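A Morning at the Kukby Robotics Open House

I almost didn't go. It was raining sideways, the parking lot map they'd emailed out was for a different building, and I had promised myself one slow November morning with a pot of coffee. But my niece starts high school next fall and she has been asking about robotics for a year, so I put on my boots and drove out to the Kukby Community Workshop to see what their student program looks like when it's up and running.

I'm so glad I did. I stayed until they started stacking chairs!

The workshop sits behind the old Plenudar print works, up a metal staircase that rattles. Inside it's one long room with windows down the left side and a sink at the far end that everybody seems to end up standing around. The program runs after school and takes students from three high schools nearby, plus a couple of homeschooled kids. This year there are 12 of them. They call the whole thing the Kariuki class, after the woman who gave them their first set of tools, and the name is stitched on their aprons in orange thread.

The teacher is Mwangi Magesa, who spent years fixing packing machines before he switched to teaching. He talks fast and he draws on everything — the whiteboard, the back of the sign-in sheet, at one point the palm of his own hand. He gave the visitors a quick welcome at nine and then told us to go and bother the students, because they'd explain it better than he would.

So I went and bothered the students.

The project this term is called Trimgate, and it's about getting a robot arm to handle small household things that are awkward to hold. The students don't write out every motion for the arm. They collect demonstrations first: a person does the job by hand, using a gripper that has the same kind of fingers as the arm, with a camera riding along on it. Do that enough times, with enough small differences in how you come at the thing, and you have something a computer can learn from. I had seen videos of this sort of work from big university labs and had no idea teenagers were doing it a few miles from my house.

They had 396 demonstrations saved by the morning I visited, and the number was written on a card taped to the door. One of the juniors told me the goal is to keep going through winter break and only then train the final version. She was very firm on that point. Last term they trained too early, got impatient with the result, and lost two weeks arguing over whose fault it was.

I asked what makes a good demonstration and got several answers at once. One boy said you have to move like you're slightly bored. A girl across from him said no, you have to move like your grandmother is watching. What they agreed on was that you shouldn't rush the approach. If you swing in quickly the camera picture smears, and then you have a recording that's hard to get much out of. They look through every recording afterward and sort them into keep, maybe, and redo, and the maybes get argued over during snack.

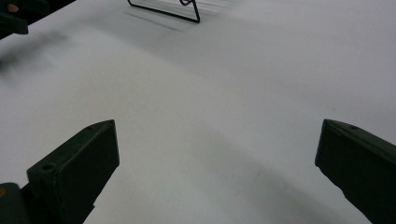
The other thing they told me was how much time goes into the boring parts. Cleaning up file names. Charging batteries. Writing down who did which session and what was different about it. They keep a paper logbook for all this, a fat one with a cracked spine, and I got to flip through it. There's a page where someone wrote "elbow!!" eight lines in a row, which I'm told refers to a habit of one student who has since grown out of it. There are little drawings in the margins. There's a coffee ring on nearly every page, and I suspect those are Mr. Magesa's.

Then it was the visitors' turn. A freshman with very serious glasses handed me a practice gripper and talked me through it. You squeeze, the fingers close, you let go, they open. Simple enough! I was terrible. My task was to pick up a rubber eraser and set it down inside a circle drawn on paper, and I managed it on my seventh try with a lot of breath holding. What surprised me was how much I missed my own fingertips. You don't get that small feeling that tells you the thing is about to slip, so you're going by eye alone, and my eyes turn out to be lazier than I'd assumed. The freshman was kind about it. He said his first day was worse, and then he admitted that it wasn't.

A dad next to me got it on his first try and was unbearable for the rest of the morning.

After that we moved to the far end of the room for the arm itself. It's bolted to a heavy workbench and has a strip of tape on the floor around it that you aren't allowed to cross while it's switched on. They ran last term's model, the one they trained too early, so that we could see where things stood. It was set up to lift a sponge out of a shallow tray and put it on a plate. They ran it 8 times and it got the sponge onto the plate in 7 of them. On the miss, the arm stopped just short, closed on air, and carried that air very carefully over to the plate and set it down. The whole room cheered louder for that one than for any of the others.

I liked how the students talked about the miss. They went straight to the laptop, pulled up what the camera had seen, and started tossing ideas around. Was the tray turned a little? Had somebody opened a blind? Two of them disagreed about the blind and went off to test it, and I never did hear who was right.

A few practical notes if you're thinking of visiting or signing up a student. The staircase is the main way in, but there's a freight elevator around the side if you ring ahead. The class is free, and you do need your own closed-toe shoes. No programming background is needed to start. Several of the students I met came in through art or theater, and one came because her friend needed a ride home. New students spend their first month on demonstrations and logbook work before they touch any code, and Mr. Magesa told us he won't budge on that. Sign-up for the spring session is on a clipboard by the coat hooks, and there was already a short waiting list.

Bring a sweater, too. The room is drafty and the heater is loud, so they turn it off when anyone is explaining something, and somebody is always explaining something.

I called my niece from the car and she wanted to know everything — how big the arm was, whether the other kids were nice, whether she would have to talk in front of people. (Bigger than I expected, yes, and yes, a little, at the end of term.) She's coming with me to the next open house in the spring. I've been practicing on an eraser with a pair of kitchen tongs.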